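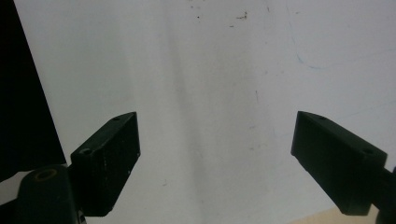 Frøydis Nordin hat nach Durchsicht des Entwurfs angemerkt, der Zwischenbericht dürfe die Zahl der aufgezeichneten Vorführungen nicht mit dem Lernfortschritt gleichsetzen. Entscheidend sei, ob die Bedienenden eine Aufgabe nach kurzer Einweisung so vormachen könnten, dass die Aufzeichnung ohne Nachbearbeitung verwendbar sei. Der Hinweis wurde aufgenommen; Abschnitt 2 ist entsprechend neu gefasst.

Zwischenbericht zum Vorhaben Halletti
Vorführen von Handhabungsaufgaben mit dem Handgreifer und per Fernsteuerung
Vorgelegt am 2. November 2021
Standort Hernberg

1. Gegenstand und Zeitraum

Das Vorhaben untersucht, wie sich Greif- und Ablageaufgaben aus der Kleinteilekommissionierung durch menschliche Vorführung auf einen Roboterarm übertragen lassen. Der Bericht umfasst die Arbeiten seit Mai. In diesem Zeitraum wurden beide vorgesehenen Verfahren eingerichtet: das Vorführen mit einem handgeführten Zweibackengreifer mit Kamera und die Fernsteuerung des Arms über die Bedieneinheit Druller. Die Arbeitspakete 1 und 2 sind abgeschlossen, Arbeitspaket 3 läuft.

2. Stand der Aufzeichnungen

Im Berichtszeitraum wurden 900 Vorführungen aufgezeichnet. Sie verteilen sich auf 12 Aufgaben, darunter das Umsetzen von Schachteln, das Einlegen von Trennblättern und das Aufrichten gekippter Behälter. Eine Vorführung gilt als verwendbar, wenn die Bewegung vollständig erfasst ist, die Backen während des gesamten Ablaufs im Bild bleiben und Beginn und Ende eindeutig gekennzeichnet sind. Die Prüfung nach diesen Merkmalen wird derzeit von Hand vorgenommen. Ein Prüfprogramm liegt im Entwurf vor und wird im nächsten Abschnitt des Vorhabens erprobt.

Die Einweisung neuer Bedienender in den Handgreifer dauert 30 Minuten. Für die Fernsteuerung hat sich dieser Zeitansatz als zu knapp erwiesen. Vor allem das Nachführen der Handgelenkstellung bereitet Schwierigkeiten, weshalb die Einweisung um eine begleitete Übungsphase ergänzt wurde.

3. Vergleich der Verfahren

Mit dem Handgreifer entstehen flüssige Bewegungen in kurzer Zeit. Nachteilig ist, dass die Bedienenden Stellungen einnehmen können, die der Arm nicht erreicht. Solche Abläufe werden bei der Übertragung zurückgewiesen und müssen wiederholt werden. Bei der Fernsteuerung tritt dieses Problem nicht auf, die Abläufe sind jedoch langsamer und enthalten häufiger Pausen.

Dindo Baluyot schlägt vor, künftig jede Aufgabe zunächst mit einer kleinen Zahl ferngesteuerter Durchgänge abzusichern und den Hauptteil anschließend mit dem Handgreifer aufzunehmen. Die Projektleitung unterstützt den Vorschlag. Eine Änderung des Arbeitsplans ist dafür nicht erforderlich, die Personalstunden verschieben sich lediglich innerhalb von Arbeitspaket 3.

4. Abweichungen vom Arbeitsplan

Die Lieferung der Ersatzbacken durch Hägglund erfolgte 4 Wochen später als vereinbart. Die Aufnahmen zu den flachen Teilen mussten deshalb verschoben werden; sie sind inzwischen angelaufen. Kostenwirksam ist die Verzögerung nicht. Die Aufnahmevorschrift wurde um Angaben zur Öffnungsweite der Backen in der Ausgangsstellung erweitert, die bis dahin uneinheitlich gehandhabt worden war.

5. Weiteres Vorgehen

Vorgesehen sind der Abschluss der Aufnahmen zu den flachen Teilen, die Erprobung des Prüfprogramms sowie erste Übertragungsversuche auf den Arm am Standort Hernberg. Für die Übertragungsversuche wird um Zustimmung gebeten, nicht verbrauchte Reisemittel in den Ansatz für Verschleißteile umzuwidmen. Der geänderte Finanzierungsplan liegt als Anlage bei. Über die Ergebnisse der Versuche wird im Schlussbericht zu Arbeitspaket 3 berichtet.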